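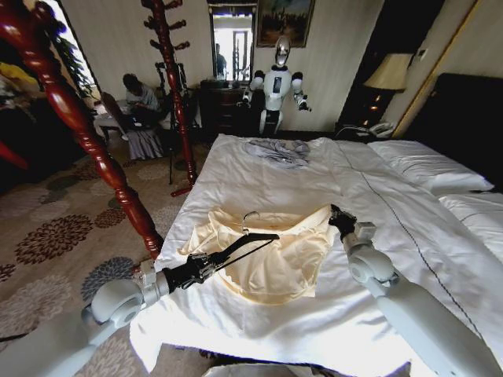 Figure 3. A pale yellow blouse and a black hanger on a bed.

Home Issues Articles Authors Search

We use cookies to measure readership. Accept | Settings

4. Lead Time and Advertised Price in Last-Minute Packages

4.1 Offer sample

The sample holds 1156 package offers taken from the public listings of 20 travel agencies. An offer entered the sample if it combined a return flight with seven nights of lodging and named both a departure airport and a departure day. Flight-only and hotel-only listings were dropped. Cruises were also dropped, as cabin grades could not be matched to room types with any confidence.

Listings were read once a day in November, at the same hour, and stored with the price shown on the first screen. Where an agency gave separate prices for two and for four adults sharing, the two-adult price was kept. Baggage, transfers and seat fees were recorded in a second field and added only when the agency required them for booking. Two of the agencies, Vivel and Ikton, changed their page layout during collection; their offers were re-entered by hand.

4.2 Coding of lead time

Lead time is the number of days between the day an offer was read and the stated departure. Offers leaving within 50 days were coded as last-minute. This limit is wider than the one used by Kratochvíl, who worked with a shorter window and city breaks only. We kept the wider window so that school-holiday departures, which are posted early even by discount sellers, would not fall out of the sample.

Each offer was then assigned to one of 34 resort areas. Islands with a single airport count as one area. Mainland coasts were split by transfer time, following the scheme in Pešek. Offers that named a region but no resort ("hotel allocated on arrival") were placed in the area of the arrival airport and flagged.

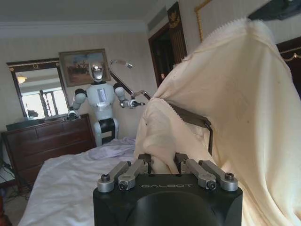
Figure 4. Cream-colored fabric in the fingers of a gripper marked GALBOT.

4.3 Results

Prices did not fall evenly as departure came closer. In the all-inclusive group the advertised price stayed nearly flat until the last two weeks and then dropped in one or two steps. Self-catering apartments showed smaller and more frequent cuts. The gap between the groups held when Munatum, the largest seller in the sample, was left out.

Day of reading had a weak effect. Offers read on a Tuesday were slightly cheaper than those read on other days, but the difference disappeared once the departure airport was controlled for. Flagged offers were cheaper throughout — a result that most likely reflects the buyer's uncertainty over the hotel.

Required extras narrowed the spread between agencies. Sellers with the lowest first-screen price tended to carry the highest compulsory fees, and their rank order changed in most resort areas after fees were added. Kokkonen reports the same pattern for ferry packages. We therefore use the fee-inclusive price in the regressions of Section 5; first-screen results are given in the appendix.

Share Cite Comments (0)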